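Plostard Reusable Cup Exchange - Frequently Asked Questions

Last updated 2025-04-19. Questions not covered on this page go to Biljana Nikolaidis, program desk, Larnura.

Which cups can be exchanged?
Any black or white program cup. Colour has no bearing on the deposit.

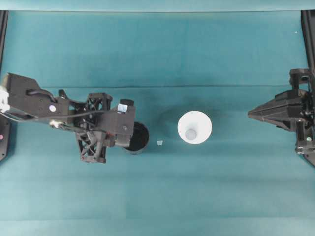
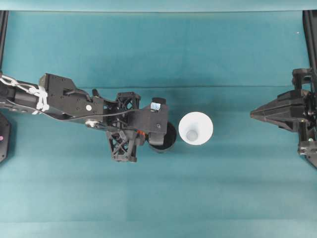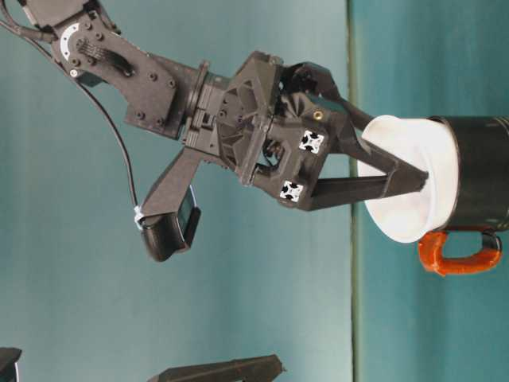

How much is the deposit?
$2 per cup, refunded in full at any return counter. Lids carry no deposit.

How long may I keep a cup?
Up to 20 days. After that the deposit is forfeited, but the cup is still accepted.

Do I need to rinse it?
Yes - empty and rinse. Cups containing grease, paint or solvent are refused.

Are chipped cups accepted?
Chips on the base are accepted. Chips on the rim are not, and the deposit is not refunded.

How do cafés join?
Complete form 1228 and order at least eight cups. New sites are added each January. Cafés on the Basik wholesale plan order through their existing account.

Can I use my own cup?
At the discretion of the café. The program does not label or track personal cups.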